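L'arrêt qui n'arrête qu'un bras

Vite fait ce soir, je suis crevé et je veux noter ça avant d'oublier. Un mois de septembre pourri par un seul bug. On croyait à un souci de frottement dans la simu, du coup j'ai passé des heures à tripoter les coefficients de contact. Pour rien. Le problème était du côté de l'arrêt d'urgence.

Rappel pour ceux qui débarquent : cellule à deux bras, Pinto et Koko, pilotés par Estau (notre superviseur maison). Avant de toucher au vrai matériel à Latilville, tout passe en simulation. Empiler, dépiler, se passer des pièces. Rien de fou.

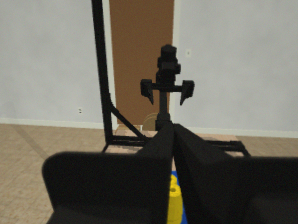 Donc, essai 664. Pinto force un peu trop au serrage, le seuil d'effort saute, Estau déclenche l'arrêt. Normal, c'est prévu. Sauf que Koko continue. Tranquille. Il finit sa trajectoire comme si de rien n'était – et il l'a finie dans l'autre bras. En simu on rigole, ça se traverse un peu, ça vibre, on relance. Sur la vraie cellule, avec quelqu'un à côté, beaucoup moins drôle.
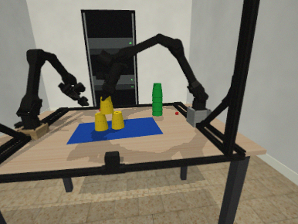
Le message d'arrêt part bien vers les deux bras. Vérifié dans les logs, ligne par ligne. Mais un bras au repos ignore le message, et quand il sort du repos il ne relit pas l'état de sécurité. Voilà. Si on coupe pendant que l'un tient une pièce jaune au-dessus des deux autres et que l'autre attend à l'écart, pince vide, celui qui attend peut repartir au prochain ordre en file. L'arrêt, il l'a jamais vu. Pour lui tout va bien.

Ajith Amin m'avait dit dès le début de regarder les états plutôt que la physique. J'ai pas écouté. Pardon Ajith.

Et le pire, le voyant de l'interface passait au rouge quand même. Il affiche l'ordre envoyé, pas l'état réel des bras. Donc à l'écran : arrêté. Dans la simu : un bras qui bouge. Ca m'a glacé. 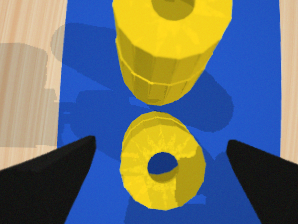
Ce que j'ai changé

Un verrou commun, lu à chaque cycle par les deux contrôleurs, repos ou pas. Plus de file d'ordres conservée après un arrêt – on vide tout, tant pis pour la reprise. Et le voyant attend maintenant la confirmation des deux bras avant de changer de couleur.

Ensuite j'ai tout rejoué avec des arrêts déclenchés au hasard, y compris en plein approche.

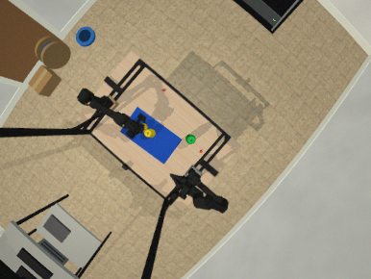
Résultat : 851 arrêts, aucun bras qui repart. Délai de confirmation à environ 84 millisecondes, c'est trop long à mon gout mais au moins c'est mesuré. Reste le cas où la confirmation se perd en route, là pour l'instant Estau attend bêtement. A traiter avant de remettre les pieds dans la cellule. Le passage sur le vrai matériel est repoussé, je sais pas encore à quand.

Si quelqu'un a déjà géré un verrou partagé entre contrôleurs sans plomber le temps de cycle, je prends.

Contact | Mentions légales | © Tous droits réservés | Haut de page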